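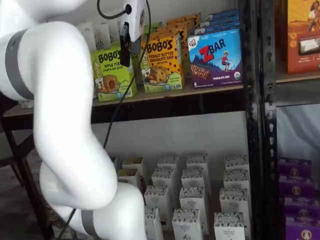
dronier_77
Bonjour à tous, j'ai 800 euros par mois à placer depuis octobre et je tourne en rond sur les obligations d'État. Mon conseiller chez Coter me pousse vers un fonds obligataire daté, moi je préférerais du souverain en direct, mais les frais me calment. Je suis un petit épargnant, hein, le genre qui compare déjà les paquets de snacks alignés sur une étagère avant d'en prendre un, alors 2 % de frais d'entrée, ça me fait tousser ! Vous feriez quoi ?

geerts_b
2 % à l'entrée, c'est non. Ça se négocie, et s'ils refusent tu vas voir ailleurs. J'ai fait baisser les miens en un seul coup de fil.

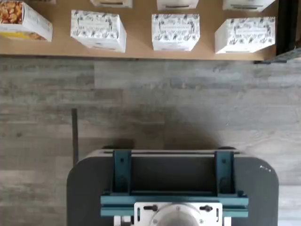
Et puis regarde l'échéance du fonds avant le rendement. Moi j'ai pris du sept ans sans réfléchir, et maintenant je regarde la valeur de part bouger tous les matins comme un idiot (ma femme se moque).

Wenceslao Varela
Pas d'accord avec geerts. Si tu gardes jusqu'au bout, la valeur de part entre-temps, on s'en fiche un peu, sauf défaut. Le vrai sujet c'est l'inflation.

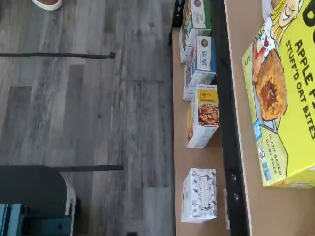

Un coupon fixe, ça a l'air solide le jour où tu signes, et trois ans plus tard tu fais tes courses et tu comprends. Prends une boîte de bouchées à l'avoine, genre « Apple Pie Stuff'd Oat Bites », végétal, sans produits laitiers, tout ce que tu veux : si elle augmente plus vite que ton coupon, tu t'es appauvri. Regarde au moins les indexées.

geerts_b
Les indexées, oui, enfin elles sont hors de prix en ce moment. Et « on s'en fiche » jusqu'au jour où la chaudière lâche et où il faut vendre...

dronier_77
Merci à vous deux. La chaudière, c'est précisément mon angoisse, du coup je garde une partie sur le livret. Quelqu'un connaît le fonds Jaketti ? Je n'arrive pas à trouver les frais courants dans leur brochure.

Wenceslao Varela
Pas dans la brochure, cherche le document d'informations clés. Page 2 en général. Et pour le livret, garde plutôt trois mois de dépenses.
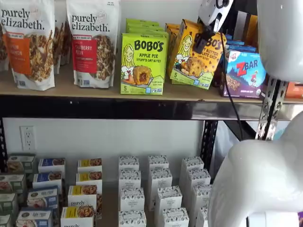
Sujet voisin : obligations en devises, couvrir ou pas ?

geerts_b
Je sépare, sinon on va tout mélanger. Moi je ne couvre pas, ça mange presque tout l'écart de taux.

Wenceslao Varela
Moi je couvre toujours. Tu es payé en euros, tu dépenses en euros, pourquoi aller parier sur le change avec la poche tranquille ?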